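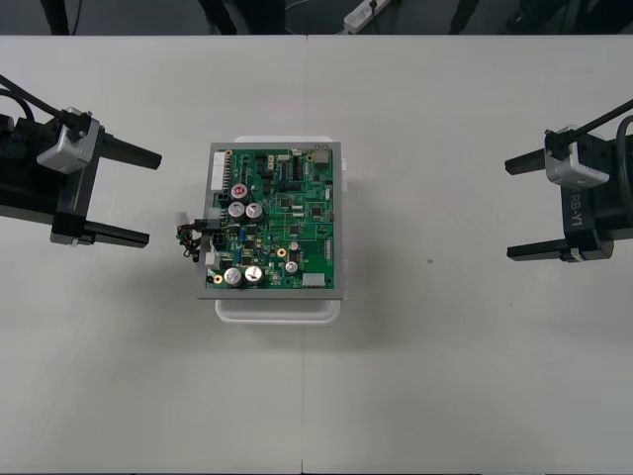 A green circuit board in its grey frame, on a white tabletop.

Singing the night through in Brernedby

July 13, 2024

Half past nine in the evening and the chapel door is propped open with a hymn book. Too warm for coats. Inside, the first psalm has started, slightly flat, and it won't be the last. They will go right through to morning, all 150 of them, in order, no skipping the difficult ones.

Brernedby has done this every July for as long as anyone here can tell me. The long watch, they call it. No sermon. No collection until breakfast. A bell between each book of the psalter, five books, so four bells and then a last one at the end which gets rung by whoever is youngest and still awake.

I'd come expecting something solemn. Parts of it were. But there's a tea urn going in the vestry all night and people wander out to it in their socks, and at one point a dog walked up the aisle during Psalm 22, lay down under the lectern and stayed till Psalm 40 or so. It was left alone.

The habit of praying the whole psalter is very old. The desert monks of Egypt were known for it, some of them getting through all 150 in a single day, and when Benedict came to write his rule in the sixth century he spread them over a week and told his own monks, a bit sharply, that their fathers had managed it in a day. Most parishes since have found even a week to much. Anglicans got a month, morning and evening, under the Prayer Book, and you can still see the days marked in older copies. Day 15 evening is the one choirs dread. Psalm 78, seventy-odd verses.

At Elenlow, over the hill, they dropped their own watch years ago and now come across to join this one. Two minibuses. They bring the bread. There's a friendly argument about chant: Elenlow people like it slow, with a proper breath at the half verse, and Brernedby people don't breathe at all as far as I could make out. By midnight the two sides had sort of merged. By two it was mostly speaking, not singing, and better for it I thought.

The chapel seats 300. It was full for the first hour and then it wasn't. I'd say the small hours belong to a different kind of person. Night-shift workers, a couple of new parents, several people who told me they didn't believe in much but liked to be read to. One woman knitted through the whole of the third book. A man near the back knew the Nesosberg setting of Psalm 91 by heart and sang it on his own, eyes shut, and the rest of the room just let him.

Money comes up, as it does. The roof appeal stood at £3,841 that evening, with the number chalked on a slate in the porch. Last summer it was £1,275. Still nowhere near enough. A loan of lamps from Tawfik, the hardware shop on the square, saved them hiring any, and the candles are the stubs from Easter.

What do people get out of it? I asked over the urn and got shrugs mostly. "You hear the angry ones properly," somebody said. Fair. Sunday services tend to trim those. Psalm 137 loses its ending, Psalm 109 hardly gets read at all. Sung at three in the morning with nothing cut, next to the gentle ones, they sound like what they are, which is people shouting at God and expecting to be heard. 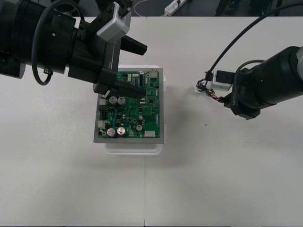
Do you have to stay for the whole night?
Come and go as you like. Most visitors stay for one book of psalms, and the door is open until the final bell.

Psalm 119 is the hill. 176 verses, and it arrives just when everyone is at their lowest. Brernedby splits it into its 22 sections and a different voice takes each one, standing where they are. I took the ninth. Lost my place twice. The psalm is built on the Hebrew alphabet, every verse in a section starting with the same letter, and none of that survives in English, but you do feel the steps of it. Another, another, another.

Then the Songs of Ascents, short, quick, almost a relief. Light in the east window by then. People started drifting back in, washed and changed, and for the last five psalms, the praise ones, there must of been 50 of us on our feet. Bell rung by a boy of seven in a dressing gown.

Breakfast was Elenlow bread and somebody's plum jam, out on the wall. The dog had most of mine.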